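Monday, started 2:10, Rochelle Tapsell taking notes

**1. Ultow sim package – trial review**
Trial licence ends in July. Install fine on both workstations. Steltov arm model loads, joint limits match our sheet. Docs thin on gripper settings, support answered same day tho.

**2. Price**
Ultow quote is 600 per seat per month, 2 seats minimum. Caron quote is lower but no gripper library, we would have to build our own. Agreed Caron stays on the list as backup only.

**3. Wrist view, pole task**
Looked at renders from the trial. Shading on round parts good enough for our use. Floor grain OK. Question on whether finger faces are too white next to a dark part – ask Ultow if material can be changed per finger.

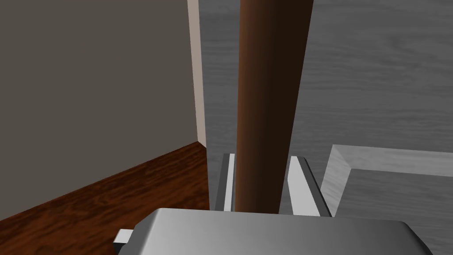 Item 3: wrist view in sim, fingers open either side of the pole, no contact.

Contact settings still not agreed. Defaults may be too stiff, need a proper run before anyone signs. Plan is 200 grasps on the pole task, same start pose, log every slip. Skako asked for the same numbers so send them a copy when done.

**4. Actions**
- Rochelle – email Ultow re finger material and a 12 month price
- Rochelle – book workstation time for the 200 run
- Caron quote to shared foler
- Decison on seats held over to next meeting

Closed 2:55.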